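Blade Changes Belong in the Price of a Cutter
Bożena Szczepańska

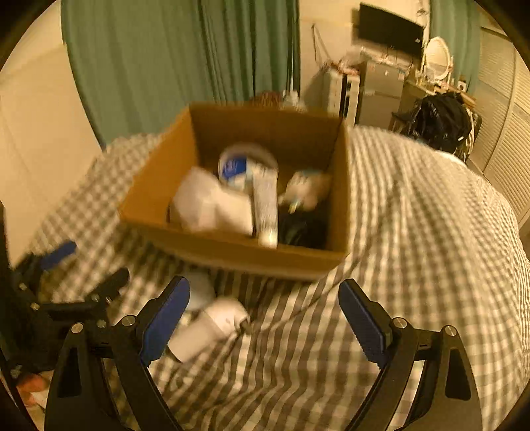
How often should the blade in a manual sheet cutter be changed?
Every 33 full-width cuts in foam-centred board, and sooner if the lower paper face starts to drag.

Most small sign shops will find that figure too strict. I held the same view until June, when our Trembridge workshop began logging cuts against rejected panels. Past that count, the core tore at the exit end of the cut, and the operator made up for it by pressing harder. Pressure bends the rail, and a bent rail gives a curved edge.

Suppliers such as Skakent quote accuracy with a new blade and a clamped rail. That is fair as a test condition, but it says little about a working week. A buyer comparing two cutters needs the cost per straight edge, with blades included. I would like to see it printed beside the cutting length.

Mieczysław Czarnecka, who runs the bench at Skirthorpe, disagrees. He holds that a skilled hand can get three times the life from a blade by making a light scoring pass first. I accept that for PVC sheet. In foam board the scoring pass doubles the labour, and the blade is the cheaper item.

The Górecki holder takes two minutes to reload, mainly owing to the grub screw. A sprung catch would cut that to seconds, and operators would then change blades when they should. Until makers fit one, keep the hex key tied to the rail.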